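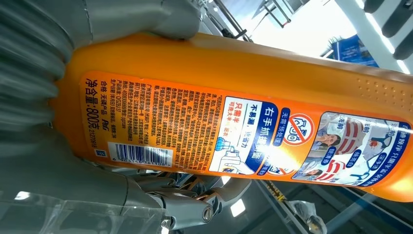
2023-03-10 — Yiran Fan, hand maintenance, cell Trillbridge

Grip counter was 1,284 this morning. I cleaned the finger joints and checked the pivot screws with the small driver. One was turning free, so I put new thread lock and let it rest 60 minutes. Then the 800 g detergent bottle again, same grip program, speed low.

Tianyou wants the closing force lower. I left it at 379 in the controller until he is back.

To do: wrist cable clip, new finger cover from Soltulov.

Comments

Aiguo Jiang: Which driver? Mine is missing.

Yiran Fan: Yours, sorry — second drawer.

Contact: Wajid Niazi | © Flusano | Back to top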